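Clastance refurbishment store: progress report to the Lulik Fund, 24th June

Work on repacking the computer power supplies has moved on since our last report. The cardboard divider boxes are in use at the bench, one unit to a cell with its cables folded in beside it. We have packed 40 units so far. The dividers tear easily along their edges, and the cables take longer than the units do.

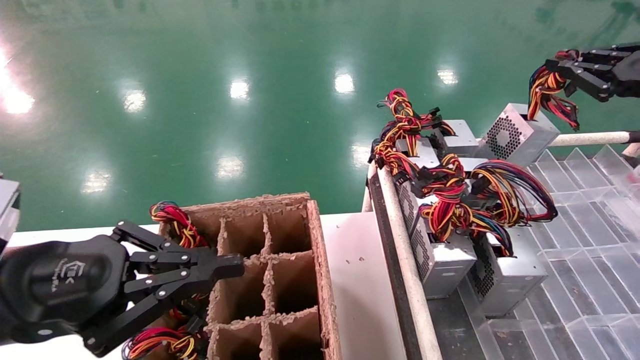
Farquharson, who receive the boxes, have asked whether the cables could be tied before packing, as loose connectors catch on the card. We have agreed to this and ordered ties from the 2024 budget line.

Clear plastic trays with compartments are also on trial - they cost more but can be wiped down and used again.

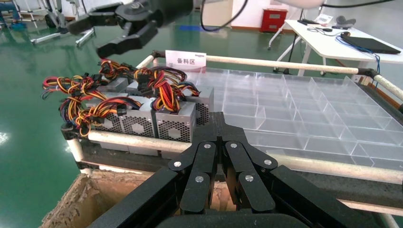
We expect to choose between card and plastic in July. The next 30 units will go to Landisetti.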